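**Subject:** Re: [millulen-users] gripper closes short of target, no fault raised
**From:** Roald Berge

Zeyu Xue wrote:

> Same symptom on our Fidport bench after the July firmware. The finger
> command completes, status comes back OK, and the jaw is still open
> past the width of the part. The arm then lifts with nothing in it.
> Restarting the controller clears it for a while. Is this the encoder
> or the fingers?

Neither, as far as I can tell. I reproduced it at Sauerland with the small red brick on the gray baseplate, stock printed fingers, Millulen controller, Umelen servo on the jaw. The approach is fine. The jaw is where it goes wrong.
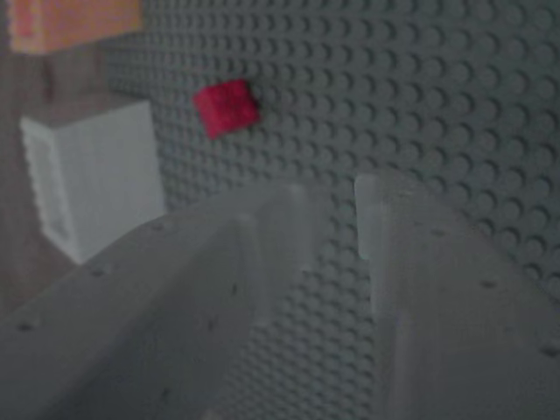

*Wrist view, red brick ahead of the fingertips.*

The close command goes out as a target of 859 counts. On a bad cycle the position register reads 1,043 and stays there, and the driver reports "motion complete" anyway. I logged 500 cycles and got 3 of these. All three came after the jaw had been held under load on the previous cycle.

My reading of the driver source: the completion check looks at velocity only. If the servo drops into its torque limit and stops moving, velocity is zero and the move is declared done. Position error is never compared with anything.
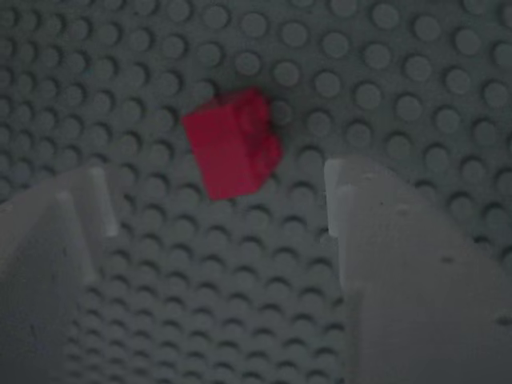
**Does lowering the closing speed help?**
Only slightly. At half speed the stall is less frequent, but the completion check is the same and the fault is still silent.

For a quick test, add a position error check after the velocity check and raise a fault outside the window. Set the window wide enough to allow for the part. A held brick stops the fingers before the commanded target, so a tight window will flag good grasps too.
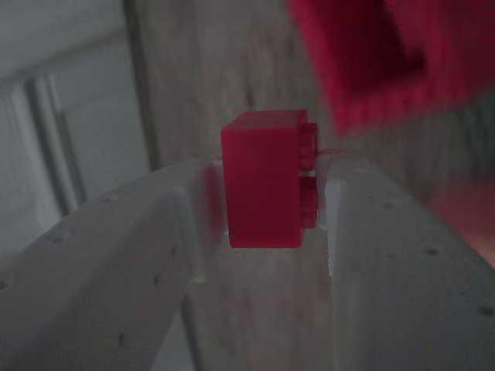 The window therefore has to come from the part width plus finger flex. I measure both once per finger set and put them in the config file. If you run mixed parts you need one entry per part.

Safety note, separate from the above. Do not clear the condition by hand with torque enabled. When the torque limit resets, the servo resumes the old target at full speed with no ramp. I had a finger against the jaw when it did this and got a pinch, no injury. A heavier gripper would be another matter. Cut motor power first, then move the jaw.

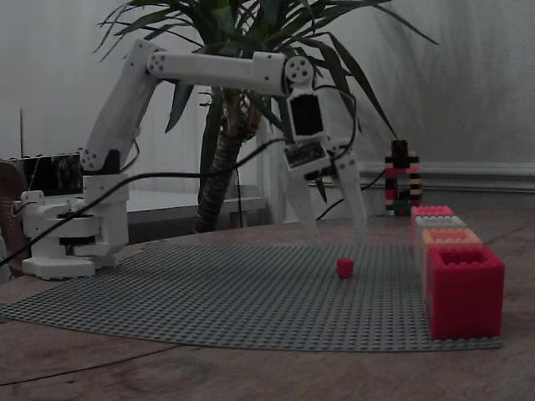 Photo: R. Berge, Sauerland bench

Zeyu, two requests:

- Send the position register value from a bad cycle, before the restart.
- Confirm whether your torque limit is the default. Mine is.

If your reading also sits above target with zero velocity, I will file it against the driver and attach both logs. The patch is short but untested on the older controller board, so I am holding it back for now.

Roald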